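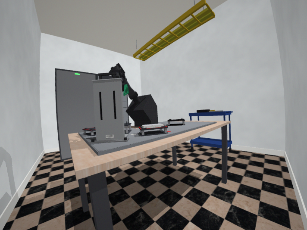 Roos Willems wrote to ask whether the Trudden bench mat is worth the money if you already own a decent cutting board, and whether it smells. Good questions, both of them, and they were going to be my whole review, but then I got carried away and used the thing for everything for two months. So get a coffee.

The smell first. Yes, it smells. Mine arrived rolled up in a tube and the whole apartment was like the inside of a new shower curtain for three days. I hung it over the balcony rail (sorry, downstairs neighbors) and by Monday it was fine. I can still get a whiff if I stick my nose right on it, but who does that?

Now the money. I paid 118 dollars for the large one, and I'll admit I closed the tab twice before I bought it. My old mat came from the craft store and cost me next to nothing, and it curled at the corners from the first week. I had soup cans on it! The Trudden laid flat overnight and hasn't budged. I glue a lot of picture frames and the odd bit of bookbinding, so flat matters to me more than it might to you.

Things I've spilled on it so far: wood glue, contact cement, black tea, India ink, and an entire jar of gesso. The glue peels off in one lovely sheet once it's dry. Tea wiped up. Gesso came off with warm water and an old toothbrush. The contact cement left a dull patch the size of a quarter, and the ink is there forever, a sort of gray cloud near my left elbow. I've stopped caring about the ink.
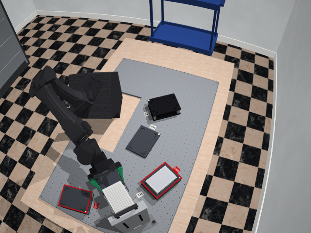
Cutting is where I'd slow you down a little. The maker says you can run a craft knife over it all day, and for paper and thin card, sure, the lines close up and you'd never know. I tried bookboard, which takes me five or six passes, and those cuts stayed. You can feel them with a fingernail, and a fine pen will drop right into one if you draw across it. I now keep the craft store mat under my desk just for board. So Roos, don't toss your cutting board!

Heat, I can't help much with. I rested a warm glue gun on it for a minute and nothing happened. I'm not going to try the iron, and the leaflet says not to.

Sizing was the annoying part. The large is 31 inches on the long side, and my table is wider than that, so there's a strip at each end where things roll off the mat and then off the table. You can trim it down with a sharp blade but you can't make it bigger, obviously, and two of them butted together leave a seam that catches crumbs. Evelien Wouters tried that and sent one back. Returns went smoothly, she said, though she paid the postage.

I also looked at the one from Uibo before buying. Nicer color, a sort of moss green, but it's thinner and it slid around on the store's display table when I pushed it, so I passed.

Would I buy the Trudden again? For gluing and painting, yes, tomorrow. For mostly cutting, I'd wait for a sale in April and keep my old board. Four stars, and it would be more if they'd sell it by the foot.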